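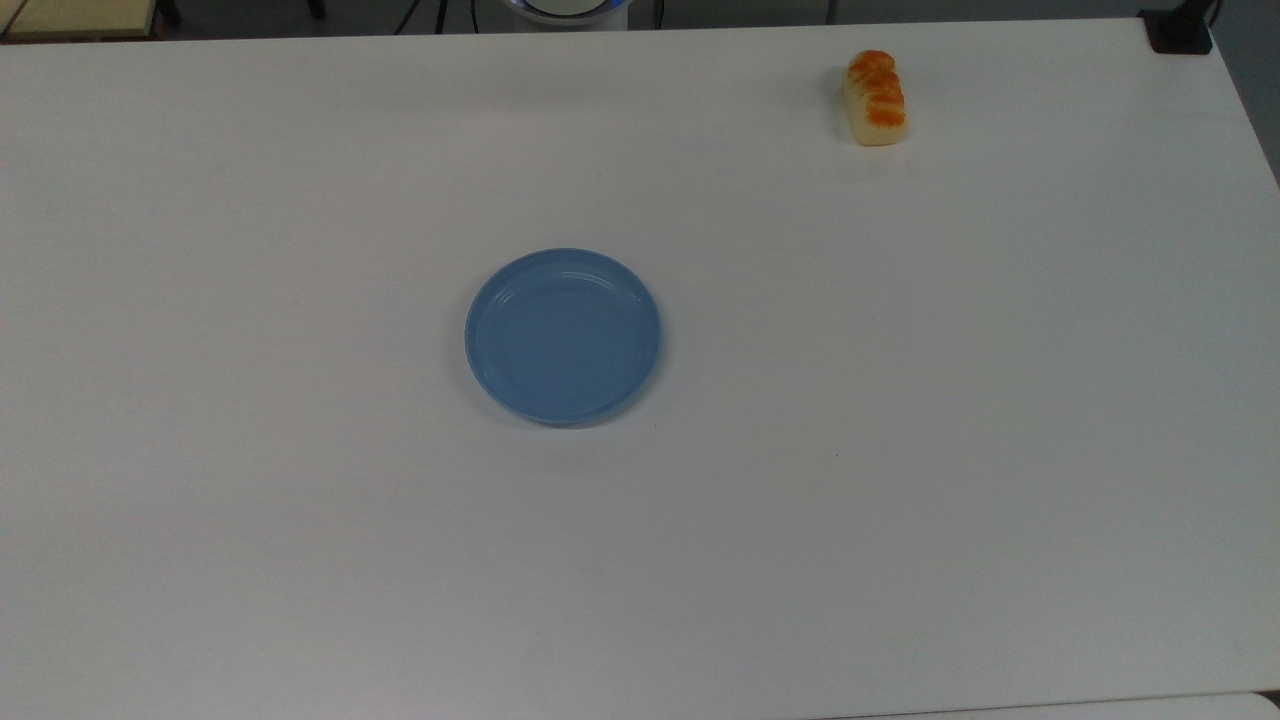
Blue plate, white table.

So the council here in Livden wants every public notice in both languages by August, and my inbox has gone mad. I teach evening classes in the smaller of the two, so I suppose people think I've got a direct line to someone. I haven't!

I'm for it, mostly. What bothers me is the money. They've set aside 800 for translation, which might cover the bin calendar and a planning notice or two. Lina Mahasneh (she translates for a living, and is very good) read the draft rules and just laughed down the phone.

And then there's the school. Sofia Vrettos asked at the meeting whether letters home would count as public notices, and got three different answers – one of them from the same man twice. I've written to ask for it on paper. No reply as of teatime.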